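Review: Rutix field binoculars, used at the Calloway air show and at the barracks parade
Posted 2024-10-18

I bought the Rutix binoculars for one purpose. Every autumn I go to see military aircraft, and for many years I carried an old pair from my father, heavy as a brick and with a yellow colour in the left glass. This year I decided it is enough. Sirneo had the Rutix for a good price, and after one month of use I want to write down what I think, for other people who also stand behind fences and look at helicopters.

First the weight. It is written on the box 1368 grams with the case and the strap. I can say that the case is a big part of this, and when it stays in the car the binoculars are comfortable on the neck for a whole morning. The strap is wide and does not cut. My old strap left a red line which my colleagues asked about.

At Calloway the weather was poor, with low grey cloud and rain before noon. The transport planes came in low and slow, and here I was very satisfied. I could read the number on the tail and see the loadmaster standing on the open ramp. With the fast jets it is another story. The field of view is narrow, and when a jet passes in front of you at full speed you have maybe two seconds. I lost it more often than I found it. A man next to me with a cheaper and weaker pair saw more of the display than me, I think.

The focus wheel is stiff. In the first week I thought that mine had a defect and I wrote to Sirneo, who answered the next day that it becomes softer with use. This was correct, but only partly. It is softer now, but with gloves it is still a fight, and in October at an airfield you want gloves.
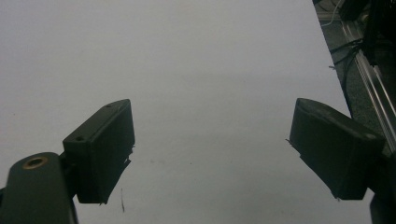 The second test was the homecoming parade of the engineer regiment in Prodstead. For this you do not need binoculars really, because the soldiers march past at a distance where you can see if they have shaved. But the speeches were made from a balcony on the far side of the square, and I was standing at the back near the bus stop, so I used them for that. The picture was sharp in the centre and a little soft at the sides. Medal ribbons were easy to see and the colours looked natural, without the yellow which I was used to. The families were let in to the square after the speeches and I put the binoculars away, as it did not feel polite to look at people so closely when they cry.

I must say something about the manual. It has 61 pages and seven languages, and the English part tells you three times not to look at the sun but not once how to adjust the right eyepiece. You must hold the small ring under the rubber and turn it until it clicks. I found this by accident on the train. Before that I had a headache after each long look and blamed my glasses.

The lens caps are the worst part of the product. They are not fixed to the body, and they fall out when you bend down. I have already lost one in the long grass at Calloway. A replacement set can be ordered, but only as a set, and the delivery costs more than the caps. I have now tied the other ones with fishing line. For a product in this class it should not be necessary.

About the water protection I can only speak of normal rain. They were wet for two hours and no fog came inside. I did not put them in a bucket as some reviewers do.

The maker claims that you can recognise a vehicle type at 1000 metres. I tried this from the public hill above the training ground, where there is a sign with the distances. An armoured carrier, yes, without difficulty, and I could see which hatches were open. Two light trucks standing behind each other I took for one long one until the first drove away. My hands are not very steady, and with a tripod it would be better, but the tripod adapter is sold separately and I have not bought it.

Good: clear picture, good in bad light, comfortable strap, fast answer from the shop.
Not good: stiff wheel, narrow view, lens caps, manual.

For parades, for transport planes and for watching ships from the harbour wall I recommend them. If you go mostly for the fast jets, take a model with less magnification and a wider view, and spend the difference on a folding chair. I give four stars from five, and with better caps I would maybe give a half more.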